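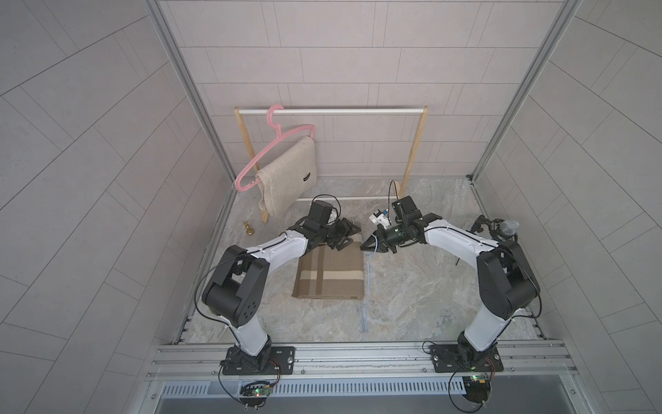
January, notebook 2, drying trials continued

Picked up from the December pages. Arameo wool blend, undyed, same bolt as before. Purpose is still to get a usable drying curve for hung cloth at room conditions so that the care label wording can be settled. Elīna Liepiņa wants the wording before the sample garments go out, so the long-run repeats are dropped and only the 20 C series is kept.

09:10. Cut six swatches, 300 x 300 mm, warp direction marked with a thread at one corner. Conditioned overnight at 65 percent RH. Dry masses 21.4, 21.6, 21.3, 21.4, 21.9, 21.5 g. The fifth is heavy. Checked the edges and found one had been cut outside the line by nearly 2 mm. Trimmed and reweighed, 21.6. Fine.

Wetting as before: ten minutes in deionized water, no surfactant, then spin at the low setting. Tried the drip method on two swatches to see whether the spin step could be left out. Starting mass after dripping was 71.0 and 64.2 g, far too wide a spread to be useful. Spin step stays.

09:50. First swatch hung. Weighed every 15 minutes on the Triltel balance. Readings for swatch 1 in grams: 38.9, 36.2, 33.6, 31.1, 28.7, 26.4, 24.6, 23.4, 22.6, 22.1, 21.8. Constant rate for the first five intervals, then the usual falloff. The slope in the straight part is 10.2 g per hour, or 113 g per square meter per hour counting one face. Both faces are exposed, so halve that if comparing with the tray numbers in notebook 1. I forgot this in December and the comparison on those pages is wrong. Have written a note in the margin there.

Humier logger was set at hanging height. Room held between 19.6 and 20.3 C, RH 44 to 47 percent. Logger memory has 3,652 readings on it from the last month and the export is getting slow. Cleared after copying. Clock was also four minutes behind the balance, corrected before swatch 2 went up. Swatch 1 times need shifting if anyone overlays the two files.

11:30. Air speed. Hot wire reading at the hanging point was 0.08 m/s with the door shut and 0.21 with the door open. That is enough to explain the odd result from the last session, when swatch 4 was dry a full half hour ahead of the rest. Door stays shut for everything from here on. Sign put up.

Swatches 2 and 3 run together, 250 mm apart. Slopes 10.0 and 9.9. Ran 4 and 5 at 80 mm apart to see the effect of crowding. Slopes 8.3 and 8.1, with the inner faces still damp to the touch when the outer faces felt dry. Crowding costs close to a fifth of the rate at this spacing. Would like 40 mm as well but the swatches curl toward each other and touch at the bottom corners. Could weight the hems – paper clips rust, so glass beads or nothing.

13:45. Checked shrinkage on swatch 1 after drying. Warp 297.5, weft 299.0. Less than one percent in both directions. The Rajput cotton was 3.1 in the warp on the same test, so the blend is well behaved. Measured again after steaming flat and the warp came back to 298.5. Not sure whether that counts as recovery or only as the crease lines going out. Need to measure under the standard tension bar next time, not by hand on the bench.

Swatch 6 was folded over with equal halves hanging, as a person would hang a sweater. Slope 6.4. The fold line was the last part to dry by a long way. At 21.8 g total the fold still read damp on the pin meter and the free edges read dry. So total mass is a poor end point for folded goods and the label time should come from the fold, whatever we decide about the rest.

15:20. Balance drift check with the 50 g weight: 50.00 at start, 50.01 now. Ignored. Lifetime weighing count on the Triltel is 1,056 and the service interval still has room.

To do:
Redo notebook 1 comparison with both faces counted.
Ask Elīna if the label is for flat or hung drying, or both. The old draft says both.
Glass beads.
Folded swatch repeats, at least three, pin meter on the fold every 15 minutes.
Second bolt of the Arameo if it has arrived – everything so far is from a single bolt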